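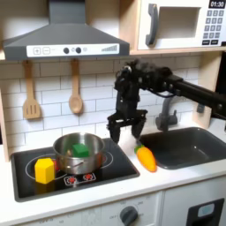 **Play Kitchen Assistant, part-time**
Skidum Toy Library, Narkdale
Posting no. 3943, August 2025

Skidum Toy Library is hiring one part-time assistant to look after our play kitchens and the small pieces that go with them. The job is sorting, washing, checking and setting up. It suits a tidy person who can work alone for long stretches and doesn't mind doing the same task many times over.

We lend toys to families and child care centers from our building on Palacios Street. The play kitchens are the most used things we own. They come with pots, utensils, toy food and blocks, and all of it gets mixed up. We have 106 food pieces and blocks on the list right now and would like to keep it that way.

## What you'll do

- Set up the kitchens before opening and put them back in order after closing.
- Sort loose pieces into their bins. Food goes with food and blocks go with blocks, even when they came out of the same pot.
- Hand-wash pots and plastic pieces. Wipe down wooden utensils with a damp cloth and hang them back on their pegs. Don't soak them.
- Clean the backsplashes, sinks and counters. Grout lines and the corners of the sink collect crumbs.
- Check knobs, buttons, handles and faucets for anything loose, and write it in the repair book.
- Pack sets for loan, check them in when they come back, and note missing pieces on the card.

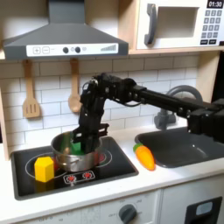
*Stove side of a play kitchen: pot on the burner, yellow block next to it, carrot on the counter.*

## How the kitchens are kept

You'll get a written sheet for each kitchen on your first day, and Getsemaní Ayala will go through it with you. The closing layout is simple. Pots are empty and on a burner, utensils are hanging, and the sink and counter are clear. Food and blocks are in their bins with the lids on.

During open hours it won't look like that, and it isn't supposed to. Children put blocks in the pots and vegetables by the sink, and we leave them alone until the session ends. Please don't tidy around a child who is still cooking. If something is on the floor where people walk, pick it up and set it on the nearest counter.

Pieces that are cracked or have a sharp edge come out of use the same day. Put them in the gray tray in the workroom. Eliseo Bautista handles repairs and decides what gets glued and what gets thrown out. 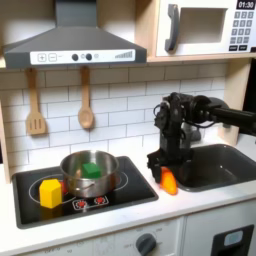
*Mid-session: green block in the pot, carrot at the edge of the sink.*

## Hours and pay

Four short shifts a week, two before opening and two after closing. A morning shift is two and a half hours and an evening shift is three. Pay is $91 per morning shift and $100 per evening shift -- the evening one includes the full wash. We close for two weeks in December, and those weeks are unpaid.

## What we're looking for

- You can lift a packed loan bin and kneel on a hard floor. Most of the work is at child height.
- You can read and keep up a handwritten list.
- You are comfortable around small children and their parents. You won't be supervising children, but evening shifts start while a few families are still packing up.
- You can pass a background check. We pay for it.

Experience in a child care center, a library or a commercial kitchen is useful but not required. We'll train the right person. The loan cards are on paper, and the only software is Lellier, our booking system, which takes an hour or so to learn.

## How to apply

Send a short letter and the names of two references to Getsemaní Ayala at the front desk, or leave them in the mail slot on Palacios Street. Put the posting number on the envelope. Tell us which shifts you can work and when you could start. A résumé is fine but we don't need one.

We'll ask people on the short list to come in for a paid trial shift, which is one closing setup and one bin sort with Eliseo. Wear shoes that can get wet. Applications stay open until the job is filled, and everyone who applies will get a reply.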